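Re: [kiln-users] Shrinkage numbers and slow cooling on the Stisura

Issa Dabbas wrote:
> I fired the new stoneware body in the Stisura on Sunday and measured
> 12 percent shrinkage, which matches the supplier sheet. The satin
> glaze came out glossier than the tile tests. Same recipe, same cone.
> I let the kiln shut off at peak and cool by itself. Is it worth
> programming a hold on the way down, and if so, where?

Issa,

Yes, program it. A small, lightly insulated kiln drops through the crystal growth range fast, and satin surfaces depend on that range. Your tile tests were probably fired in a fuller load, which holds heat longer.

Settings I use with the Kalturon controller, in Celsius:

Up to peak as you have it now, 15 minute hold.
Free fall to 1100, no hold.
1100 down to 1000 at 70 degrees per hour.
1000 down to 800 at 70 degrees per hour if the glaze is still too shiny, otherwise off.

Change one segment per firing. If you add the top hold and the slow cool together you won't know which one moved the surface. The top hold also adds heat work, so check your witness cones before you blame the cooling. If the cone is flat, drop the peak a few degrees and leave the hold alone.

On the 12 percent: measure again after a second load. A test bar rolled from a slab and a thrown piece of the same clay don't always agree, and water content at the time of marking shifts the result. I mark bars at 100 mm as soon as they are cut and keep 15 of them per batch in a tray with the batch code scratched on the back.

The Clesent thermocouple you mentioned reads fine when new - mine drifted low after a winter of cone 6 firings. Cifuentes has a page on entering an offset, but the menu names are from the older firmware. The offset is now under Setup, second screen.

Send the log file when you have run it. Plain text is easiest, the list strips spreadsheets.

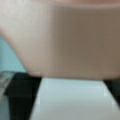
Attachment 1: close view, matte beige to tan surface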